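Nusbridge School of Domestic and Interior Studies
Unit 7: The Bed and Its Coverings
Course handout, to be read before the second lecture of the unit
Unit leader: Vasilis Vukčević

Last updated: 15 Feb 2024

1. Scope of the unit

This unit treats the bed as a piece of furniture, as a set of layers, and as a place in the home with its own customs. Students will already have met the bed frame in Unit 4, where joints and loads were discussed. The frame is left to one side here. The lectures deal with what lies on top of it, how those layers are chosen for season and climate, and how they are kept clean.

The word "bedding" is used throughout in its broad sense. It takes in mattresses, pads, mats, sheets, blankets, quilts, pillows and any loose cloth kept on or near the bed for daily use. Where a shop or maker uses the word more narrowly, students should say so in their written work.

2. Layers and their purposes

A bed may be described as a stack. The lowest layer supports the weight of the body. Above it there is usually a layer that protects the support from sweat and wear, then one that touches the skin, and then one or more covers. Not every household uses all four, and a single item may do the work of two. A quilted pad, for instance, may both protect the mattress and serve as the sleeping surface.

The sleeping surface is the layer that receives least attention in older English textbooks, which tend to assume a flat cotton or linen sheet. This assumption does not hold for much of the world, nor for all homes in Britain. Woven mats of grass, reed, palm leaf, rattan and bamboo have long been laid directly on a mattress or platform, with or without a sheet on top.

3. Warmth and air

A sleeper gives off heat and moisture through the night. Bedding slows the loss of both. In cold rooms this is welcome, and thick covers are chosen because they hold still air. In hot rooms the same property becomes a fault, and the aim is to let air pass and to keep soft material away from the skin.

Three points should be noted for the seminar.

(a) The feel of a surface at first touch is a poor guide to how it will feel after an hour. A smooth, hard surface draws heat from the hand quickly and is judged cool, but it warms under the body.

(b) A surface that takes in moisture may feel dry for longer. Once damp it may also be slow to dry.

(c) Raised or ribbed weaves leave small gaps beneath the body. These allow a little air to move, at some cost to comfort for those who sleep on their side.

4. Mats in use

Bamboo mats are made in two main ways. In the first, thin strips are laid side by side and bound with thread, giving a striped surface that rolls easily in one direction. In the second, small flat pieces are strung together in rows, giving a heavier mat that bends both ways. Rattan is generally split and woven, and is softer at the edges. The two materials are often confused in photographs, and students are not expected to tell them apart without handling a sample.

A mat may be left on the bed for a whole season and removed when nights turn cool. Cushions, towels and light cloths are commonly kept on it in the daytime, particularly where the bed also serves as a seat. 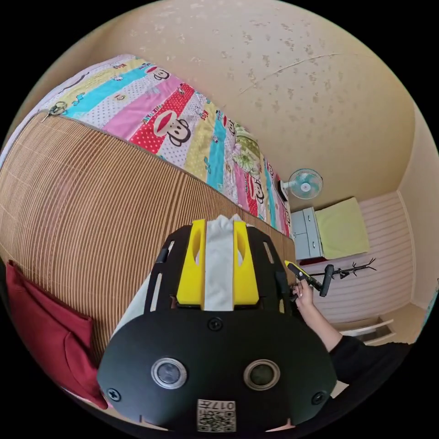
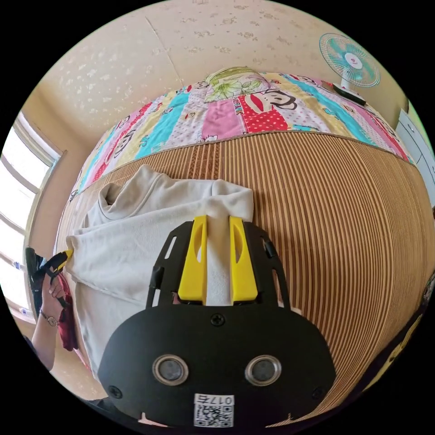
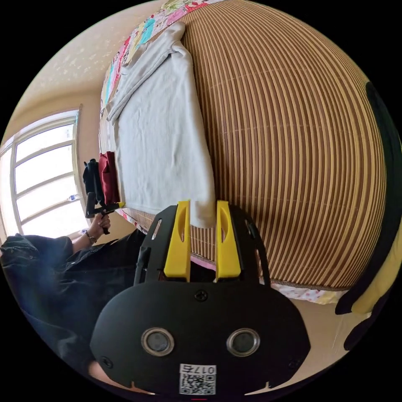 5. Care of mats

Strip and woven mats should be wiped with a cloth that has been wrung out well. They should not be soaked. Water held between the strips swells the material, weakens the binding thread and may lead to mould. After wiping, the mat is stood on its edge or hung in moving air, away from strong sun, which makes many plant fibres brittle.

Storage is the point at which most damage occurs. A mat should be rolled with the smooth face outwards unless the maker advises otherwise, and it should be fully dry. Folding a strip mat across the strips will break them. Camphor and similar products leave a smell that is difficult to remove, and a clean cotton bag is normally sufficient protection.

The Zamico mat in the materials store (sample 111) was folded before it came to the School. It has been kept for teaching, and the line of broken strips across its middle may be examined under the bench lamp. Students are asked not to unroll it past the tape.

6. Care of towels and other pile cloths

Pile cloths hold a great deal of water for their weight and need longer to dry than flat cloths of the same size. They should be washed before first use, as finishing agents applied in the mill reduce the amount of water they will take up. Fabric softener has a similar effect and should be used sparingly if at all.

Shaking the cloth before it is hung lifts the pile and shortens drying. White cotton may be washed hot where the care label allows. Coloured cloths are better washed apart from white ones for the first few washes, dark reds above all, as loose dye will show on pale loops long before it shows on a flat weave.

Pulled loops should be trimmed with scissors. Pulling them will draw out the row.

7. Reading a bedding inventory

Household inventories are a main source for the history of bedding, and they are the basis of the assessed exercise. The set used this year is the Després inventories, held in copy form in the School library. The full list runs to 2,323 entries, of which students will work with a selection of 80.

Entries are brief and were written by clerks who knew what they meant by their terms. "Bed" may refer to the mattress alone. "Furniture" often means the hangings. A "pair" of sheets counts as two, yet a "pair" of blankets may have been one long piece folded over. Colour is given when it affected value, and its absence from an entry tells us very little.

Students should copy each entry in full before offering a reading of it. Spelling is to be kept as found. Doubtful letters are placed in square brackets.

8. Preparation for the seminar

Please bring written answers, of no more than one page in all, on the following.

The layers of one bed known to you, listed from the lowest upwards, with the material of each where it can be established from a label.

One change made to that bed between winter and summer, and the grounds for it.

One entry from the Després selection in which the meaning of a term is open to dispute, with two possible readings.

The Mendus fabric samples will be available in the materials store before the seminar and should be returned to the tray in number order. Sections 5 and 6 will be needed again in Unit 9, where washing and drying are treated in full.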